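Bittencourt community hall opens a repair table for work clothes
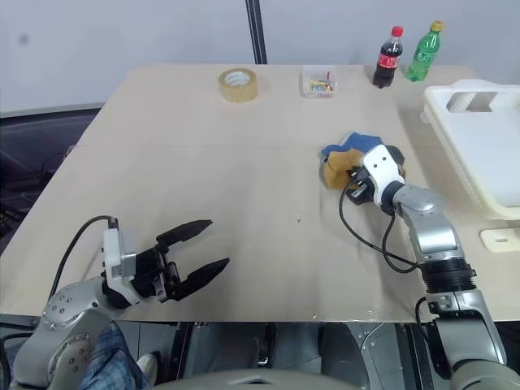

The sewing group of the Bittencourt community hall will start a repair table for work clothes in July. People from the neighborhood can bring gloves, aprons, overalls and jackets that have a hole or an open seam, and they can learn to fix them with help from the group. The tables are covered with paper, so that chalk and loose threads can be taken away together at the end of the evening. Pieces in strong cotton are welcome, and so are small crumpled things in dark blue and mustard or tan, like the one lying on the table, which many people would throw in the trash without a second look.

The idea came from Simone Bezerra, who worked for 20 years in the alterations shop Clitetti before she retired. She noticed that her neighbors bought new garden gloves every spring, while the old ones had damage only at the fingertips. "A glove needs a small patch and strong thread," she said. "The difficult part is to turn the finger inside out, and this we can show to anybody."

The table will be open from 7 in the evening, and each visit takes two hours. There is no fee for the first visit. After that, visitors are asked to pay for the thread and the patches they use. The fabric shop Fuvik has given a box of remnants, mostly denim and canvas, and Anderson Trindade will bring his heavy sewing machine for the thick seams that are too hard to do by hand.

Clothes must be washed before they come to the hall. The group does not accept items with oil or paint that is still fresh, and it cannot repair rubber boots or raincoats with glued seams. Children may take part if an adult stays with them.

Kátia Araújo keeps the list of visitors, and places can be reserved with her at the front desk of the hall. Those who have their own thimble and small scissors should bring them.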